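Calibrating kitchen scales: an interview with the bench lead at Skornside

5 November 2024

Skornside tests household measuring equipment from a two-room workshop in Illmont. Most of the work is kitchen scales, sent in by retailers who want a second reading before placing an order. The bench lead has run the scale program since it began and agreed to talk on the condition that we kept to method and left brand rankings out of it.

The first question was what goes wrong with an ordinary digital scale. "Corner load, mostly," the lead said. "The cell sits in the middle. Put the weight near a foot and the reading drops or climbs. People weigh flour in a wide bowl, the bowl is off center, and they blame the recipe."

The workshop checks this with a reference mass placed at the center and then halfway out toward each corner. Readings are taken after the display has settled and again a minute later. A scale that agrees with itself but reads high or low is considered less serious than one that changes with position, as a steady error can be corrected at the next calibration.

Creep is the other common fault. A mass is left on the platform and the reading moves although nothing has been added. "A gram over an hour is fine for a person making bread," the lead said. "It's a problem if you are feeding a starter by weight and you walk away in the middle of it. Auto-off hides a lot of creep. The scale shuts down before you would notice."
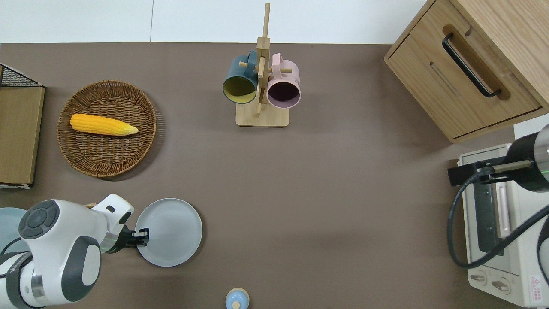 We asked how the results are recorded. Each unit gets a sheet with its serial number, the room temperature and the battery voltage at start and finish. The archive now holds 2948 sheets, of which 2705 are complete. The rest lack a closing voltage, a field that was added to the form only after the first winter.

"Voltage matters more than I expected," the lead said. "Below a certain point the low-battery icon should come on. On some units the reading starts to wander well before the icon. We had 74 of those in one batch, all from the same delivery."

That delivery went back to the importer, Kováčik, which changed the threshold in the next run. The lead declined to say more about the case except that the replacement units passed in March.

The reference masses are sent to a laboratory in Ilenitz for verification and come back with a certificate for each piece. Between visits they stay in a lined case and are lifted with forks. Skornside keeps 2 full sets, so one is always available while the other is away.

Does a home cook need any of this? "You need a level counter and something of known weight," the lead said. Coins will do if they are clean and the mint publishes the figure. The lead advises weighing a stack in the center, then at each corner, and writing the numbers down with the date.

On spring scales the lead was brief. "They're honest about their limits. The pointer is thick and the marks are far apart. I have one at home for potatoes."

The workshop plans to extend its program to measuring cups next year — volume is harder, the lead said, mainly on account of the meniscus and where people hold their eye when they read the line.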